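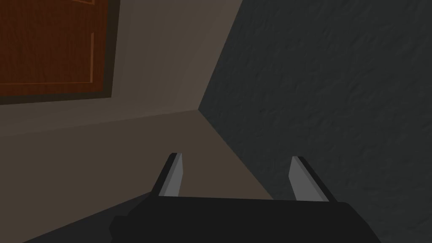 **Can a machine do my household chores yet?**

It can do a few of them, slowly, if the room is set up to suit it and you don't mind finishing the job yourself.

We get asked this nearly every day at Jatora, and we would much rather you heard the plain version before you spend any money with us. Flikemon is our two-armed tidying helper for homes, small workshops and back rooms. We are very fond of it (you will probably notice!), but it is still a beginner, and it belongs with people who enjoy having a beginner around the place.

## What it does well

Picking up small, firm things and putting them somewhere else is where Flikemon is happiest. Blocks, cups, tape rolls, hand tools with a decent handle, the odds and ends that gather on a bench by the end of an afternoon – give it a clear surface and a bin with a wide mouth and it will work its way along. Most people set it going and then wander off to do something more interesting, and we think that's a fine way to use it. A full charge gives you 90 minutes of steady work, and there is a Cormier dock to fit if you'd like it to park itself afterward.

The trouble starts with anything soft, floppy or layered. A folded towel is manageable on a good day, but a towel out of the dryer, all twisted up with a sock inside it, is a different animal,

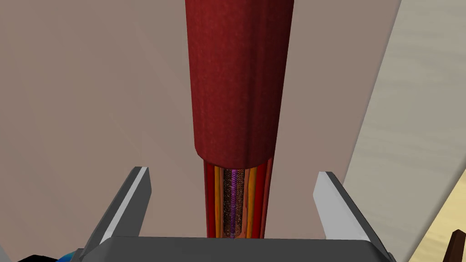 and so are braided cords, padded sleeves, and most things that change shape the moment you squeeze them. Flikemon has to decide where to take hold and how hard, and with soft goods it will often try, let go, and try again from the other side. We have made good progress on dish towels and pillowcases. Fitted sheets we have left alone for now, and we suspect plenty of our customers have too.

## Tables and benches

Clearing a table sounds like one chore, but for a machine it is a whole string of little ones. It has to tell what is trash and what is treasure, reach the far side without knocking over the near side, and know when to stop.

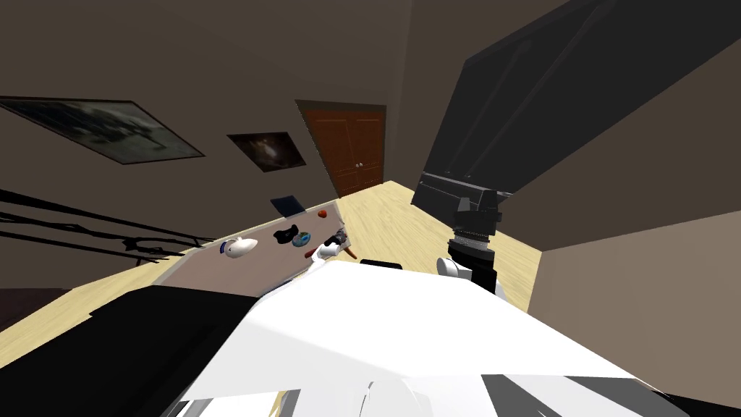 We spend more of our time on tabletop work than on anything else, and the software that comes with Flikemon shows it. You can teach it which things stay and which things go, and you can give each arm its own part of the table so they keep out of each other's way. Size matters less than you might think, and placement matters a great deal. Something like that small orange-brown piece at the end of the white tabletop, with a gripper right over it, is a friendly sort of pickup, while a flat square standing up toward the back edge asks for a longer reach and a thinner grip. If your bench is deep, please measure it before you order.

## Floors, corners and doors

Flikemon doesn't sweep, mop or vacuum. It can pick things up off the floor, and it can work fairly close to a wall, though tight corners slow it down. We don't recommend it for opening doors yet.
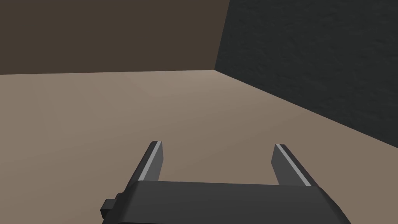 One customer in Skarnthorpe wrote to tell us that she had expected to save an hour a day and had saved "maybe fifteen minutes, plus my back," and that she would still buy it again because bending down was the part she minded. Another told us the workshop version was worth it for end-of-shift bench clearing and a waste of time for sorting screws. We agree about the screws.

## In the crate

- Flikemon base unit with 2 arms
- Parallel-jaw grippers, already fitted
- Charging lead
- Printed setup guide, with a long chapter on lighting

The Cormier dock and spare finger pads are sold separately. The next batch leaves Skarnthorpe in October.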